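Teaching an Arm Kitchen Tasks: Tips for Clean Demonstrations

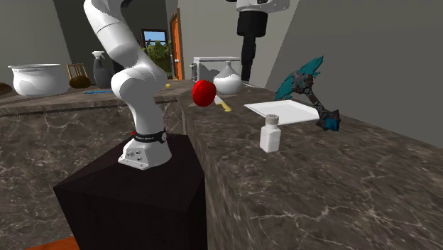 A demonstration is only as good as the start pose. Before recording, drive the arm to the same home position and let it stop completely. Check what is near the object you intend to pick. In a layout like our counter, with a knife beside the apple and a vase close behind it, a sideways approach to the apple risks clipping one or the other. Come in from above, fingers open, and descend in a straight line.

Hand guiding. Hold the arm near the wrist, never at the elbow. Pushing at the elbow moves joints you did not mean to move, and the replay will copy every one of them. Keep your hands out of the camera view if the policy learns from images.

Remote control. Set translation scaling to 80 percent for reaching and drop it before contact. With the Stullora hand controller, press the clutch, recenter your wrist, then release. Do not recenter while the gripper is holding something.

Grasping. Pause for 2 seconds before closing and again after. Narrow-necked items should be gripped at the neck. Round fruit should be gripped at the widest point.

Failed attempts. Stop, discard, reset. A fumbled grasp followed by a good one teaches the fumble too, unless you are collecting recoveries on purpose. Store recoveries in a separate folder.

Variation. Move the target between takes and leave the rest alone for the first set. Shift the clutter in the second set. Our Sternia logs have 94 usable takes of one pick task, and the most useful came from the second set.

Replay check. Play back every third take at low speed with a hand on the stop button. If the path drifts by more than 3 millimeters at the grasp point, recalibrate before recording more.

Save the calibration file with the takes.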